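Clothing bank at Cowie to open on more days

16 December figures are now in for the Cowie clothing bank, and the short version is that more people used it this autumn than in any season so far. In November, 571 items went out to families in the area, and 61 households came to the bank for the first time. More than 2,000 items have been given out since the spring.

Senga MacRitchie, who keeps the records, put the rise down to school uniform and winter coats. Coats for children aged eight to twelve go fastest and we rarely have one on the rail for longer than a day. Baby clothes are the opposite. We have enough for now and would ask you to hold on to anything under twelve months until the spring.

From January the bank will open on two mornings a week instead of one, with an evening session once a month for people who work during the day. Times will be on the door and in the next newsletter. You do not need a referral or an appointment, and you will not be asked to fill in a form.

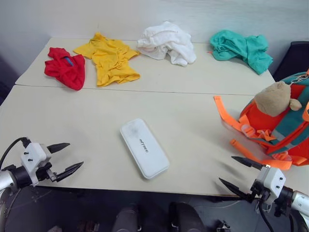 Donations should be washed and dry when they reach us. Anything damp has to be washed again, and our one machine is already in use most of the time. Please do up zips, tie shoes together by the laces and check pockets. Keys, bus passes and a set of hearing aid batteries have all come in with trousers this year, and the keys are still in the office if they are yours.

Things with a missing button or a dropped hem are welcome. The mending group meets in the back room and will see to them. Torn or badly stained clothes are no use for the rails, but clean cotton can be cut up for cleaning cloths, so put it in a separate bag marked "rags". We cannot take duvets, pillows or used underwear.

Dougal Swanson has asked for more hangers, children's size above all. He would also like to hear from anyone with a van who could collect from the Sadar Street drop-off point, as the present arrangement stops at the end of the month. The bin there fills up quickly after a weekend and bags left beside it get rained on.

The bank will be closed over Christmas and New Year. Please do not leave bags outside the hall during that time. If you need a coat or warm clothes urgently while we are shut, ring the hall number and leave a message, and Senga will call you back.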